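Zellon Marker-in-Cup: simulated demonstrations for a single-arm pick and place study

Hello, and thanks for stopping by! This is the data card for the rendered part of the Zellon collection, which we put together while working on Punmont, our method for learning when a policy should trust its wrist view and when it should lean on the room view.

What's inside

There are 600 episodes of one task: pick up the marker and put it in the black cup. Every episode comes with a wrist view, a room view, joint positions and the gripper command. We kept the wrist stream even for the stretches where it shows very little, and we'd ask you not to filter those out before training. 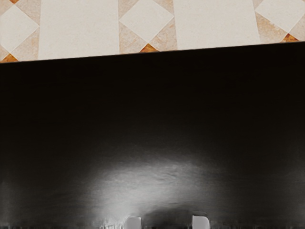 A dark, shiny tabletop gives the encoder almost nothing to hold on to, and glare moves with the arm, so a policy that only ever sees clean close-ups tends to fall apart here. Punmont learns a weight for each view at every step, and these low-information stretches are where the weight has the most to learn from.

How episodes are labeled

Each step carries one of 4 phase labels: approach, grasp, carry and place. The labels come from simulator contact events and were then checked by eye (a long June, that one).
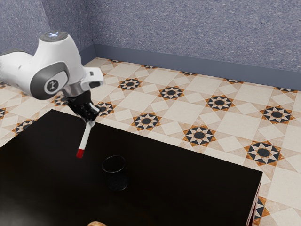 Room view, marker held above the table, red tip down.

Carry begins once the marker is clear of the table and ends when its tip first comes within the cup's radius. We went back and forth on that second rule – an earlier version used height alone, and it mislabeled a good many slow episodes.

Start states

Marker pose is drawn fresh for each episode, including the angle on the table. Gripper start height varies too.

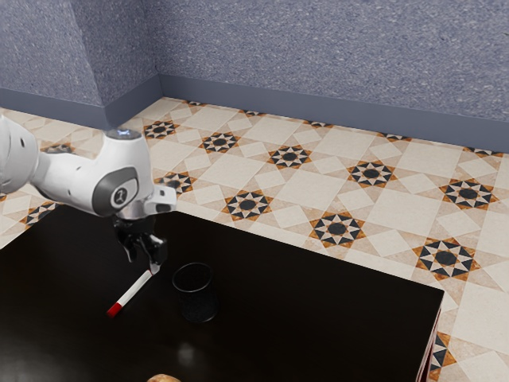
Long diagonal poses turned out to be the hardest for the baseline, Sirkulov, which likes to close its fingers a little early. If you only have time for a quick comparison, the held-out split of 100 episodes is weighted toward them.

Results and known issues

With 40 training episodes, Punmont already beats the room-view baseline on the place phase, and the gap narrows as you add more data. Rim contacts are the main trouble spot: the place label can flicker for a few steps when the marker touches the cup's edge.

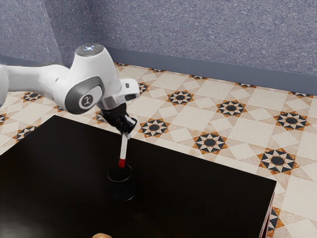

Spahić wrote to us that the flicker goes away if you require contact to last several steps before switching labels, and that doing so didn't change the ranking of the methods. We've added this as an option in the loader, switched off by default so that older numbers still match.

Please open an issue if something looks off, even if it's small. We do read them all, usually over morning coffee.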